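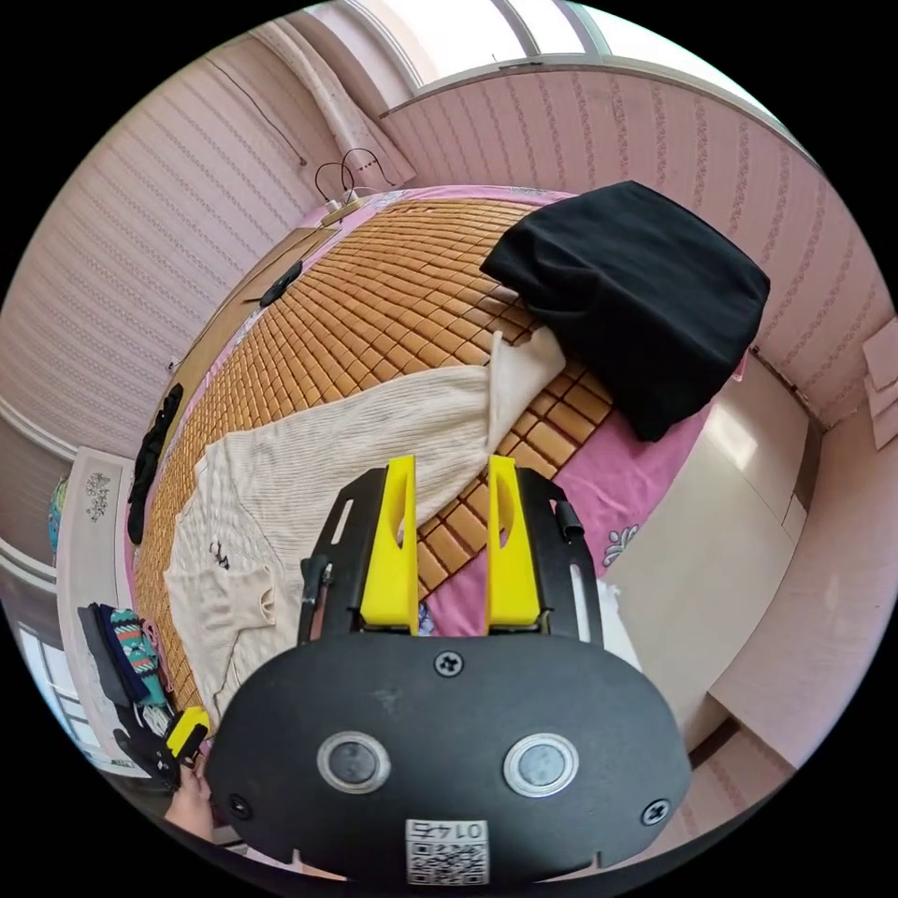
A pink sheet and a bamboo mat on the bed in a small bedroom.

Storing and moving paintings in a small home

Most people who paint at home run out of wall long before they run out of paintings. I work in acrylic and a little oil, and at present there are 19 finished canvases in the house with no hooks to go on. These are the habits that have kept them in decent shape between shows.

Let them dry longer than you think

Acrylic feels dry within the hour but stays soft underneath for days. I leave mine a full week before anything touches the face. Oils are a different matter. Thin oil paint needs months before varnish, and thick paint can need a year. Press a fingernail lightly into the thickest spot near an edge. If it takes a mark, put the painting back on the shelf.

Stand them up

Canvases should be stored upright, like books, with the largest at the back. Stacked flat, the bottom ones sag and the stretcher bars of one will dent the face of another. Always put them face to face or back to back. Between two faces I use a sheet of glassine, cut two inches bigger than the painting all round. Wax paper and newspaper are both poor substitutes. Newsprint comes off on pale colors, and I lost a good sky that way.

Keep them off the floor. Two lengths of scrap lumber laid parallel will do, with a strip of old carpet stapled on top so nothing slides.

Pick the right room

Attics get too hot and basements get damp. A bedroom is usually the best room in the house for this, as long as the paintings are on an inside wall and away from the radiator. Under the bed is fine for works on paper in a flat folder. It is less good for canvas, which tends to get kicked.

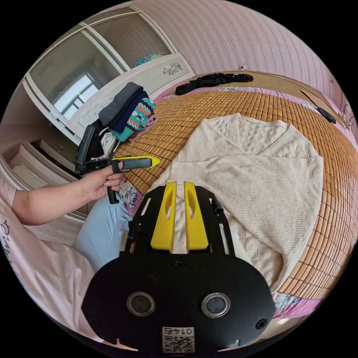 If you have to use a closet, leave the door open for a few hours now and then. Stale air is what brings on mildew, and mildew on the back of a canvas will find its way to the front. A small tub of moisture absorber costs very little. Mine gets changed in June and again when the heating goes on.

Fixing a small dent

Turn the painting over and dampen the back of the dent with a clean sponge, barely wet. Leave it to dry flat in a warm room. The canvas tightens as it dries and most shallow dents pull out. Don't use a hair dryer on oils. If the paint has cracked, leave it alone and ask a restorer.

Wrapping for the car

Glassine goes on first, then a clean cotton sheet, then bubble wrap with the bubbles facing out. Bubbles against varnish leave rings, especially in a hot car. Tape the wrap to itself and fold over the end of each piece of tape so it can be opened without a knife. Cardboard corners are easy to make from grocery boxes.

Trygve Boström, who hangs the spring show in Brosthorpe, asks for everything to arrive with D-rings fitted and wire already on. Put the rings a third of the way down from the top and leave a little slack in the wire. Sawtooth hangers are fine up to 12 inches or so. Past that they tip.

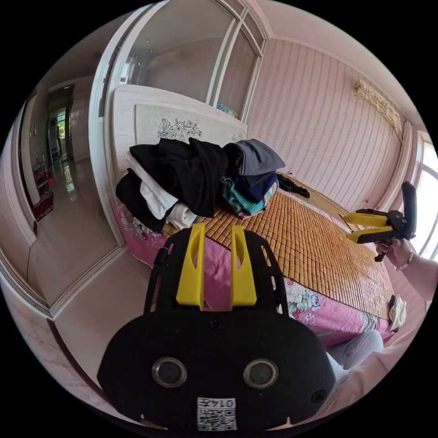
The bedroom, seen from just above the edge of the bed.

Labels and a list

Write the title, size, medium, year and your phone number on a tag and tie it to the stretcher. Don't write on the back of the canvas itself, as ink can work through. Keep a matching list in a notebook with the price and where each piece is now. I had two at the framer in Tasgate for most of a winter before I missed them.

Tags come in packs of 100 and the string ones hold better than the sticky ones.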